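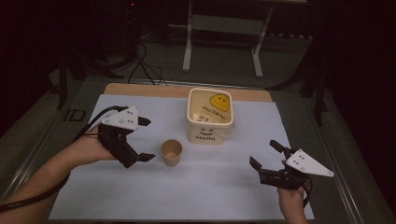
Erska Hand-Held Gripper, Pair (build kit)

The Erska is a two-jaw gripper carried in the hand. It is sold as a left and right pair for recording two-handed tabletop tasks, and it is meant to be put together at a home bench or in a shared workshop. Both units share one design: a black body in dark plastic and metal, two black jaws, and a white triangular plate on top carrying small black marks. Each plate must be fixed before first use. A plate that shifts after calibration means calibrating again.

Contents

Kit no. 3573 contains parts for both grippers, 72 fasteners in labeled bags, two cables and a printed build sheet. Hand tools are not included. Threadlocker is not included.

Assembly

Build the jaw carriage first and check that it travels the full distance without binding. Fit the body shells, then the cable, then the plate. Tighten the plate screws in a cross pattern. Allow six hours for the pair on a first build.

Route the cable out of the back of the grip and leave enough slack for it to pass over the forearm. A tight cable pulls the wrist off line and shows up in the recording as drift.

Work surface

Use a plain light sheet, paper or foam board, over the table. Start with light objects such as a paper cup or a small lidded plastic tub. Keep the rated load of 500 g per gripper in mind when filling containers.

Spares

Jaw tips, plates and cables are sold singly. Plates from the earlier Kikumach version have a different hole pattern and do not fit. The Purkosen wall bracket holds either gripper when it is out of use.

Build sheet by Emmett Lindgren, revised September.

Comments (3)

Cárdenas
Does the left unit take the same jaw tips as the right?

E. Lindgren
Yes, tips are the same on both. Upper and lower are different parts, so order by position.

benchdog
Carriage was stiff until I backed the two rear screws off a quarter turn. Could go on the build sheet.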